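I finally got my grandmother's curtains down from the attic, after promising my sister since November that I would. They came over from Durkau with her more than 50 years ago, and I had forgotten how heavy they are (I had to sit on the stairs halfway down and have a little rest!). They still smell faintly of cedar and of her kitchen in Gostoveck, or maybe I only want them to.

My plan was to hem them for the front room. Grigoris Galanis, who taught the evening sewing class I took in Fudovbridge, always said to let old cloth hang for a good while before you cut it, and so I did – 14 days over the banister, with the cat trying to climb them every morning. I grumbled, but he was right. One side dropped lower than the other, and I would have cut it all wrong. 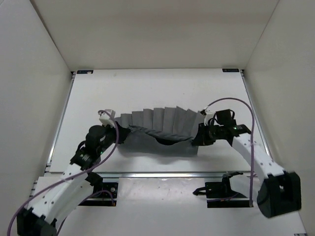
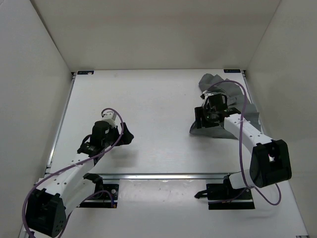
My grandmother never measured a hem in her life. She pinned by eye, stood back, clicked her tongue and pinned again, and I'm afraid I inherited the tongue clicking and none of the eye. What I want most is to keep her pleats, which she pressed in by hand and which stood up in stiff folds like the gray ones in the first picture, side by side like an accordion. Mine keep flopping over. I've tried starch and I've tried clothespins, and tonight I'm going to try basting them down before I press, with a pot of tea and the radio on. My sister is coming by on Sunday-dinner duty anyway, so she can hold the other end.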